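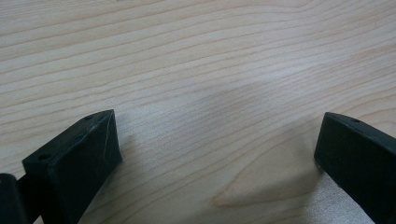
Fourteen drafts of the same cover letter. That's where I am. Moving to Tapia in June, need a job before then or at least the promise of one, and I've been writing to the same two companies in my head since the winter. Best work so far got done away from my desk, elbows on a pale wood table with wavy grain all over it, the kind you end up following with your finger when you should be typing. I followed it a lot. Wrote one sentence I liked. Deleted it the next morning.

April 28, 2021, for the record, so I can look back and laugh. Or whatever.

So. The thing about cover letters is I was taught one way to do them and I'm pretty sure the way is wrong. "I am writing to express my interest in." Well yes. They know. It came to them through the form that says Apply. But every time I take it out the whole letter kind of tips over, like I walked into someone's kitchen and started talking.

What I've tried, in no order:

- starting with a story (too cute, and mine was about a bus)
- starting with a number (I don't have good numbers, I have "helped with")
- starting with the company, which means praising Rekix for a shipping calculator I used once
- no letter at all. Sent that one to Ciltix. Heard back in four days! A no, but a fast no

That last one bugs me. Did anybody read the other ones? I spent an entire evening on the Skirnudora letter, moved one comma back and forth, looked up whether you can say "comfortable with ambiguity" without sounding like a horoscope. Silence. Still silence. I check the spam folder like it owes me money.

My old manager used to say put the useful stuff in the first line and let them leave if they want to leave. I did customer support for her team, mostly refunds, mostly people who were already mad before they picked up the phone. And I was good at it. Which is weirdly hard to type. Good at calming people down, good at writing the follow up so they didn't call again. Why does that turn into "strong communicator with a proven track record" the minute I open a blank doc?

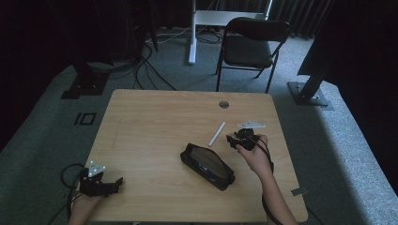

Sofia Morais wrote back to my last post saying that she quit writing letters from scratch altogether – she keeps one page of plain sentences about what she's done, steals three for each job, and won't let herself spend more than 30 minutes on any of it. She also said to read it out loud, and if you'd be embarrassed saying it to a person across a counter, cut it.

Tried it last night. Read draft fourteen out loud to the fridge. Cut most of it. "Leverage" is gone, "passionate" is gone, both of the passionates. What's left is about half a page and it sounds like me on a decent day. There's a line in there about the refund queue that I'd never have put in before becuase it seemed too small, and now it's the best part I think.

The page of plain sentences is harder than it sounds though. I got to nine and stalled. Some are just facts (trained two new people, wrote the holiday schedule). One of them is only "I'm not scared of the phone," which, keeping it.

Still don't know what to do about the ending. "I look forward to hearing from you" is a lie by this point, I look forward to sleeping. "Thanks for reading" feels ok. Short. Going with thanks for reading.

Rekix closes at midnight and I still have to turn the resume into a PDF that doesn't move my adress onto page two. If anyone knows how to make it stop doing that, comments are open.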